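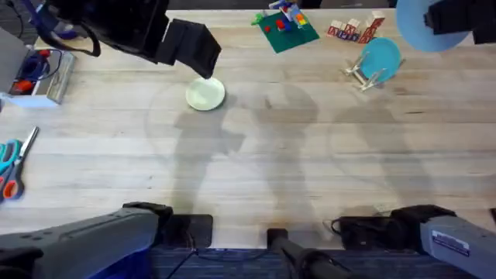 HESSTEAD, November – We made a small wooden rack for small plates, and I'm so happy to tell you it's ready to ship! It's called the Skellik, it's the newest thing from us at Gostura, and it goes on sale this month in our Hesstead store and by mail.

I've run the play and kitchen side of Gostura for 3 years, and the letter we get most often is about the shared table. You know the one. It's where the blocks get built in the morning and the snack plates come out at noon, and everything has to live there together. Big dish racks hog the whole surface (and tip over the minute you put a toddler plate in them). So we went little – pale, thin wooden rods, room for a round plate to lean back, and that's all there is to it. 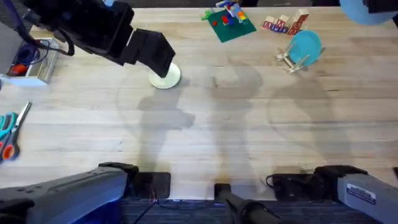

The rack with a teal plate, next to alphabet blocks and a green building plate.

The drawing came from Cattaneo, the design studio upstairs from our workshop, and we went back and forth on the angle for months. Too steep and a light plate slides right out. Too flat and it takes up as much table as a plate lying down! We settled it in the end with 43 test racks, most of which are now holding mail in people's kitchens.

The first run is 1,374 racks. Each one comes put together, with a card on wiping it down and letting it air dry.
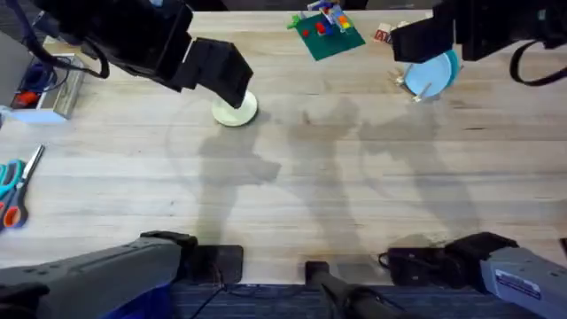

We'd also love to see them used for things we never planned on. One of our early testers stands picture books in hers, and I've got 2 on my desk for envelopes and sandpaper. Preschools and daycares can ask for a sample before they order, and stores that already carry our blocks can add the Skellik to their regular holiday order.

For samples, prices or store orders, call or stop by the Gostura front desk in Hesstead. We open at 9 a.m., and the workshop door is usually propped open too, so come on in.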